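3/15/12

Spent the whole morning on the Mavadgate conflict-of-interest policy. The foundation has had one for years, it seems. It was in a binder. Each director signed it once, the year the binder was bought, and then the binder went to live with a director who moved to another state and took up sailing. I asked for a copy and got a scan of the table of contents.

The reason I wanted it is Aguirre. Aguirre is the caterer for the spring dinner, and Aguirre is also, by marriage, the brother-in-law of the man who signs the checks. The bill last year was $1,503. The next lowest bid was $1,316. There was no third bid. I don't think anyone got rich off $187 worth of chicken, but I'm the one who has to write the memo, and a private foundation doesn't get to shrug and say the chicken was good. If the brother-in-law's wife turns out to be a disqualified person we are into self-dealing, where a fair price is no defense, and I will have to explain that to a room of people who like her very much. I have drawn the family tree twice. The second one has a dotted line in it that I no longer understand.

Evaristo Quintero called at eleven to ask if he could skip the acknowledgment letters this year for gifts under $500. I said the rule is $250. He said he had always heard $500. I asked from whom and he said from me. I went and checked my notes from his first meeting and what I told him was that you need a separate form for donated property over $500, which he had folded into one handy rule of his own. So we went over it again. He has 109 letters to send. He sounded like a man looking at 109 envelopes. 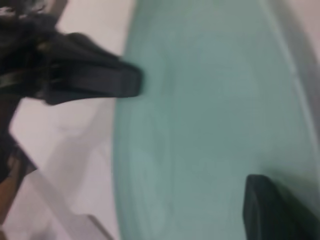

A lot of black and a lot of teal.

Lunch at the desk, crackers and the end of the good cheese.

Afternoon was Dinilport. They want their exemption application out the door before April and they still can't agree on what they do. The draft narrative says they will "lift up the region." I wrote in the margin, by what means? Dulce Becerra wrote back under it, "programs." I wrote, which programs? She wrote, "the ones on page 6." There are five pages. I like Dulce a great deal and I think she will run a fine organization once it is legally an organization. She has already had mugs made.

We did settle the budget, more or less. I got them to take out the line called "other," which was the biggest line, and tell me what was in it. Rent was in it. So was the insurance, and so were the mugs. Why anyone would hide rent I can't say. I moved it all around and the thing now looks like a charity and less like somebody's glove compartment.

Then there was a message from Eritby, two sentences, wanting to know if they can endorse a candidate for county office "just on the website." No. I wrote back a longer version of no. I then took out the part where I reminded them I'd answered this in the fall, and then I put it back in, politely, with the old letter attached. Let them read it twice.

I also owe my own state bar dues, found the notice under the Mavadgate family tree. It has a coffee ring on it that predates the due date, so there is no pretending I never saw it. Paid it. Late fee and all. A man who bills other people for reminding them of deadlines.

Tomorrow: the Aguirre memo, finished this time. Call the sailing director about the binder before noon his time. Find out whose wife is whose. Ask Dulce for page 6.

Rain since four. Left the umbrella at the office and the office key in the umbrella — or in the stand next to it, I hope.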